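From: Štefánia Kopecký
To: Sollholm users list
Date: 1 Oct 2022
Subject: Re: Right hand does not release

On Friday Trnka wrote:
> Does it happen with every object, or only with soft ones?
> And which error do you get?

Only with soft ones, so far. With the bread roll the right hand closes well, the left hand comes near to take over, and then the right hand stays closed. The log gives error 249, and after 8 seconds the arm goes to hold. 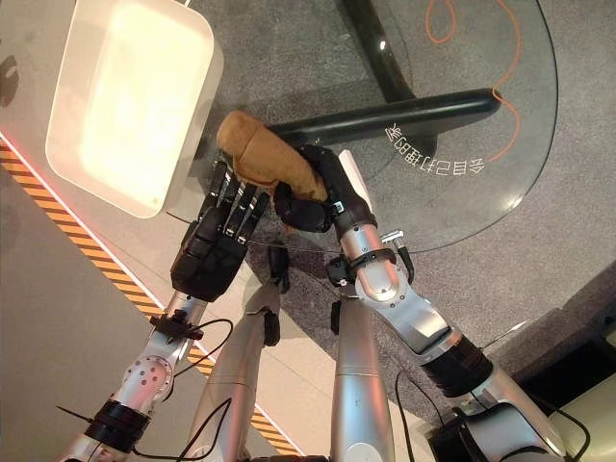

I raised the release timeout to 2000 ms, but the fault is the same. Please do not pull the object out by hand while the arm is in hold – on Thursday the fingers opened suddenly and my colleague in Davham got a pinched thumb. Press the stop first.

Has anybody seen this with firmware 1118?

Štefánia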